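4.3 Wrist view check and cloth segmentation

Do this after the arm is homed and before you load any grasp policy. If you skipped 4.2 (hand-eye calibration) go back, nothing below will make sense.

You need: the Willanari control box on and past boot, the Vondia perception package installed, a laptop on the same subnet. One piece of fabric, any color that isn't close to your floor.

1. Open a terminal on the control box. Start the bridge first, then perception. Other order works too but you get a wall of timeout messages.

2. Run vondia-view with the wrist flag. A live window should come up in a few seconds. Black window = wrong port, see 4.6.

3. Lay the cloth on the floor under the gripper. Don't smooth it out. You want a few folds in it, the segmenter is tuned for that.

4. Jog down in slow mode till the cloth covers the lower part of the view and at least one corner is visible.

CAUTION: Slow mode only for step 4. The floor plane is not in the collision model yet. Keep a hand on the stop button the whole way down.

5. Stop the jog and hold. Wait for the joint readout to settle.
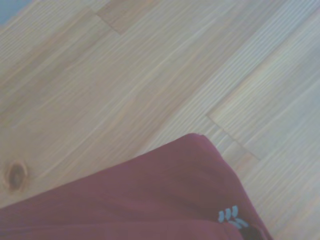 Noemi Pace

A view like the maroon cloth on pale boards is plenty to work with. Long diagonal edge, rounded corner near the middle, strong color difference against the wood. Yours can sit at a different angle, doesn't matter.

6. Press S to save a still, then run the segmenter on it. Output is a mask plus a list of corner candidates.

7. Check the mask against the still. Look at three places:

Cloth edge. Mask should follow the fabric and stop at the floor. A bit of fuzz is fine.

Embroidery or print. The small pale blue design on the maroon cloth is a typical trouble spot – it can drop out and leave a hole in the mask. Turn on fill_holes and re-run.

Floor features. Knots and board joints. The dark brown knot at the left and the stepped joint at the right are the kind of thing that gets picked up as a stray blob or a false edge. Raise min_region one step at a time until they go away. Don't jump straight to the max, you'll start losing real corners.

8. Open the candidate list. The top entry should be the corner you can see in the view. If a floor joint comes out on top, set edge_source to color instead of gray and run it again.

NOTE: Wood grain is worse than it looks for gray edges. Lots of parallel lines all going the same way. If your whole work area is wood, just leave edge_source on color and save yourself the trouble.

9. Save the profile. Name it after the floor and not the cloth – you will swap cloths all the time, the floor stays put.

4.4 Sending the corner to the planner

1. Start the Kwok planner in dry-run mode. It draws the path but sends nothing to the joints.

2. Load the profile from 4.3 and pick the top corner candidate.

3. Set approach height to 9 cm and number of approach waypoints to 4. These are starting values, tune later.

4. Hit Plan. You should get a path that comes in from above and tilts toward the corner. Paths that sweep in sideways mean the camera frame is rotated, back to 4.2.

5. Plan again without moving anything. The 2 paths should end at the same point. If the end point hops between runs the mask is unstable, so redo step 7 in 4.3 before you go any futher.

6. Turn off dry-run. Run to the first waypoint only and stop. Check that the gripper is over the corner by eye, from the side, not on the screen.

CAUTION: Do not run the full path until the floor plane has been added (4.5). The planner will happliy go through the floor if nobody has told it there is one.

Known issues

Mask freezes but live view keeps going: the segmenter lost its license seat on the Omolberg server. Restart perception only, leave the bridge alone.

Corner list comes back empty: cloth fills too much of the view. Jog up a little and save a new still.

Profile won't load after the May update: old format. Run the convert script in the tools folder, then load the new file by hand. The auto-load fix is not in yet.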